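# Is a simulated kitchen any use for picking between two grippers?

**Dayana Bedoya**

We're a small shop with one arm and enough money for one gripper. The choices are the Riltum parallel jaw and the Motham, which has longer fingers and costs 700 dollars more. The reseller sent a comparison run in a simulator called Swati: 455 trials per gripper, kitchen tasks, small objects. Motham wins by a wide margin in their table.

I don't trust it much. The table doesn't say what friction they used, or whether both grippers ran on the same controller settings. Has anyone bought on the strength of numbers like these, and did the real thing behave? I can get a login to Swati until the end of January if there's something worth checking myself.

---

**prirnet_mike**

Go with the Motham. More reach is always better. We have the older one and never had a problem with it.

---

**Cristian Sotelo**

I'd ignore "always better." Longer fingers flex more, and a simulator that treats them as rigid hides exactly that. Ask the reseller whether the fingers are rigid bodies in the model. If they don't know, the table is worth very little.

I went through this last year with a different pair, on a kitchen setup from Prirnetberg. We ran 1,896 grasps before anybody looked at the contact settings. Friction was set so high that a finger brushing the side of an object would carry it off. Both grippers looked wonderful. On the bench the ranking flipped.

What I'd do with your login:

- Run both grippers with the same controller gains and the same closing force. Get those values in writing.
- Cut friction in half and rerun. If the ranking changes, stop there.
- Watch some runs instead of reading success rates. "Success" in our logs included objects wedged against the wall.
- Use places where the hand has little room. Open countertop flatters everybody.

On the last point, a pick at the back of the stove is the kind I'd look at, with the backguard close to the fingers:
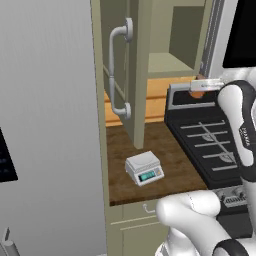 *Simulated kitchen, gripper over the back of the stove, small orange object just beneath the fingers.*

A still like this tells you the fingers can be put there and nothing about whether the grasp holds. I'd want the whole run, plus the contact forces if the software will export them.

Also ask for a two-week loan of each gripper. Ours came with a 2-page form and a deposit. A day on your own parts will settle more than another table from the people selling it.

---

**Dayana Bedoya**

Thanks, Cristian. I asked about the fingers and got "we believe rigid," so I'm not leaning on their table. Loan request is in for both. I'll still do the friction rerun while I have the login.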